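Stomitz Opens Kitchen Handling Collection to Teach Robots a Softer Touch

Bromoldale, 11/07/2025 — Stomitz is excited to announce Khattak, a new collection of robot handling examples built around small kitchen jobs. People guide the robot arms through each job by hand control, and every run is saved so a learning system can study how the motion was done. The first set covers 41 tasks, from setting down fruit to moving dumplings in and out of a bamboo steamer.

"Dumplings were the job our team asked for first," said Doina Matić, who leads collection at Stomitz. "They curve, they have folds, and no two sit the same way in the basket. A system that only ever sees neat blocks won't learn much about that."

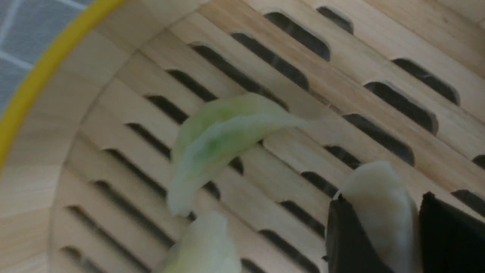 How the examples are gathered

Each task is performed by a trained operator, start to finish, with cameras recording the work at close range and from higher up. Operators work in pairs and trade places after every 2 hours. One drives while the other resets the table and writes a plain sentence saying what was asked for. Runs that go wrong are kept too — they get their own label, and the learning team has been very happy to have them.

The goal for the first release is 3000 labeled runs. Operators are encouraged to vary their approach, so the same request may be carried out from the left in one run and from the right in the next.

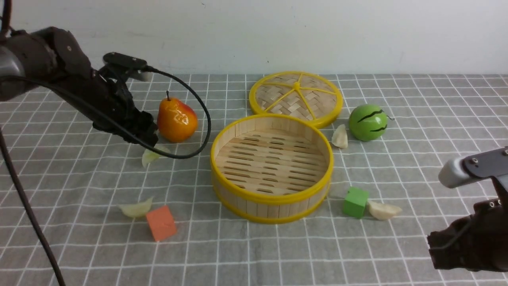 Stomitz plans the tabletops as carefully as the motions. Joaquim Simões, who designs the layouts, wants a learning system to pick the right item even when there are plenty of others nearby. A steamer basket may share the cloth with an orange pear-shaped fruit, a green watermelon, garlic cloves and a couple of colored blocks, with the woven lid set down behind it. Layouts change often, and the printed grid on the cloth helps operators spread their starting positions across the table.

"I love the layout days," said Simões. "We argue over where the garlic goes!"

Sharing the work

Khattak will be shared first with 3 partner labs, including the handling group at Flanunia, where Masanobu Sugiyama and his students will train on the early runs and report back on gaps. Wider access is planned once their notes have been worked in.

Labs that would like to suggest a kitchen task can write to Delphine Quintanilla at the Stomitz office in Bromoldale. Short requests in everyday words are welcome.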